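Teaching by hand vs. teleop for small flat stuff?

kirvilleshop
Joined October

Finally got my arm set up at home and I'm hooked! I've been running letter tiles, picking them up and setting them down in rows, and I have 137 demos saved so far. All of it is teleop with the little leader arm. My question is whether I should have just grabbed the thing by the wrist and moved it myself. Lionel Rudd's write-up on the Parel board swears by hand guiding for anything thinner than a coin, and now I'm second-guessing everything.

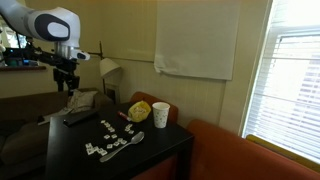 The tiles are the fun part and also the pain. They slide on a glossy table if the fingers come down even a hair off center, and then I'm chasing one toward the spoon. I keep about one demo in 3 on a bad day. On a good day I could do this until dinner.

dumbwaiter_6

Teleop, keep going! If you guide by hand, your own arm is in every camera view, and the policy never sees that when it runs alone. I threw out over 40 demos learning that one.

Cokgate

Gotta disagree with dumbwaiter. You can guide by hand, record only the joint positions, then play the motion back with your hands out of the way and record video on the replay. Takes twice as long but you FEEL the contact. With tiles that's huge. My leader arm has no force feedback at all, so I was mashing parts into the table and didn't know it.

dumbwaiter_6

Replay only works if the tile is in exactly the same spot both times. On a slick top? Good luck with that lol

Cokgate

Tape corners. I mark the start spot and reset to it. Fair point about the slick top though, I'm on a rubber mat.

Villaseñor

Love this project! Don't toss the slips, by the way. If a tile skates away and you go after it and get it, that's a recovery demo and it's worth more than a clean one. Only dump the ones where you gave up. Also slow down for the last inch, your hand on the leader is always faster than you think.

kirvilleshop

Ooh, I've been deleting all of those. Okay, new plan: keep the chases, and I'll try a small batch Cokgate's way with tape corners and post both sets. What speed do you replay at, full or half?

Cokgate

Half. Go up from there once it stops knocking things over.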